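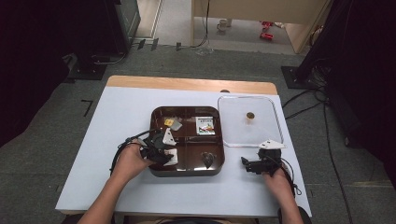
Grarkmont Automation Evaluation Group

Visit report: Verschueren, Brurkley site
July 25, 2021

Evelien Hendriks and I went to Brurkley to look at the Nanix kit, which Verschueren offers as a set of two hand-held grippers with software and a support contract. We are considering it for the small-parts sorting work and wanted to try it before asking for a quote.

Wim De Graaf met us at the door and took us straight to the demo room. It is carpeted, with dark curtains at the sides and a white-topped table in the middle. He had put out a brown tray with four compartments and a clear plastic tray next to it. The job was to move small items between the two.

The grippers are black, one for each hand, and each has a white triangular plate with dark dots on top. Wim said the dots are how the system follows the position of the hand. Both units are wired. I asked about a wireless version and was told one is planned for March, but I would not count on that when ordering.

A person does the task with the grippers, the software records the movements, and the recordings are used to teach an arm the same task. Verschueren suggests 50 recordings for a simple pick and place and 300 for anything with mixed items. We did not see an arm run on the results. That was on the agenda but the arm was at another customer's site.

Evelien went first and I took over after lunch. Notes from the session:

The white fingertip pads are small enough to reach down to the floor of a compartment. The raised ribs between compartments take some getting used to, and I bumped them more than once. Flat items were the hardest. There was a small white square piece in the tray that I had to press and drag before I could get hold of it. Rounded pieces were easier.

The cables are a nuisance. One loops across the tabletop on the left and another passes close to the clear tray on the right. I would want them routed from overhead at our place. Wim said a bracket can be ordered separately. It is not on the price list we were given.

Evelien finished 42 recordings before lunch, and the software rejected three of hers without saying why. Wim is going to find out. My wrists were tired after 30 minutes, so people would have to take turns.

Setup at a new site takes over two hours according to the manual. We did not see this part, as the room was ready when we arrived.

Still open: price of the spare fingertip pads, whether the recordings can be exported without the support contract, and a date to come back and see the arm. Evelien is writing to Wim about all of these. Parking at Brurkley is behind the building, and visitors need to sign in at the side entrance.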